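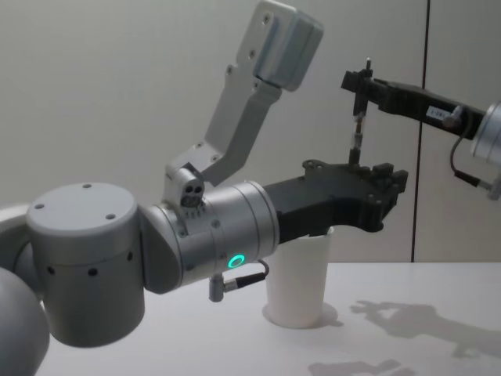 How long does a victim impact statement have to be for the judge to read it before sentencing?

As long or as short as you want in most places, one paragraph is fine, and the advocate in the prosecutor's office can tell you if your court has a page limit.

plonden_mom
Posted Fri 14 February
So that was the question I asked the front desk at the courthouse this morning and the answer I got, and I'm still sitting here with a blank page. My house was broken into in August while my daughter was home. She's okay. The guy took a plea and sentencing is coming up, and I got a letter saying I can send something in or read it out loud. Has anybody here done it? Did you read it or just mail it? I keep writing two lines and deleting them.

Sorden619
I did mine for an assault case. Read it myself, hands shaking so bad the paper rattled. I'm glad I did it but I won't tell you it felt good right then. Mine was 307 words. I know because my sister made me count so I could practice the timing.

What helped was writing it like a letter to a friend first, swearing and all, and then taking out the stuff that couldn't go in.

vlachou_rd
Mail it. Seriously. The judge gets it either way, and you don't have to stand ten feet from the guy. I read mine and he smirked the whole time and I still think about that smirk.

Sorden619
@vlachou_rd sorry that happened to you, that's awful. But I don't think it's the same for a judge to skim something in a file as it is to hear a mom say it. My judge brought up two things I said when she gave the sentence. I doubt she'd have done that off paper.

vlachou_rd
Mine never looked up once, so I guess it depends who you get.

Mateja Nikolaidis
I was a victim advocate for 6 years (county level, so take this as one county's way of doing things). There's a middle option you two are skipping. In a lot of courts somebody else can read it for you, a relative or the advocate. I read plenty of them. Ask now though, don't wait for the day of, some judges want to know ahead of time who's going to speak.

Other thing, find out who sees the written one. The defense usually gets a copy and that means he can too. Leave out your daughter's school, your new work schedule, anything like that.

plonden_mom
Oh wow, I did not know he could see it. I had her school in there!! Taking that out right now.

Can I say what sentence I want? The letter doesn't say.

quietlane
No, you're only supposed to talk about how it affected you. They told me the judge will toss it if you ask for jail time.

Mateja Nikolaidis
That's too strong, quietlane. Some states let you give your opinion on the sentence and some don't, and I never saw one thrown out over it where I worked. Worst I saw was a judge saying he'd disregard that part. But she should ask her own advocate, I don't know her state.

quietlane
Fair enough, I'm just passing on what I was told. Still wouldn't risk it.

Selma Georgiev
Coming at this from the money side. Is there restitution in the plea? When our garage got cleaned out I poured my heart into the statement and forgot that the receipts went on a whole separate form. The new locks alone were $619 and I nearly missed getting them on there. Check the packet, it was the back page in mine.

plonden_mom
There IS a back page. Good grief. I thought it was a copy of the front.

Okay, I called and left a message for the advocate asking about my brother reading it. My daughter wants to write something too, she's twelve. Not sure how I feel about that.

Sorden619
I'd let her write it and then decide together if it goes in. Mine drew a picture and they put it in the file.

vlachou_rd
I'd keep her out of it, personally. But she's your kid and you know her. Let us know what the advocate says about your brother.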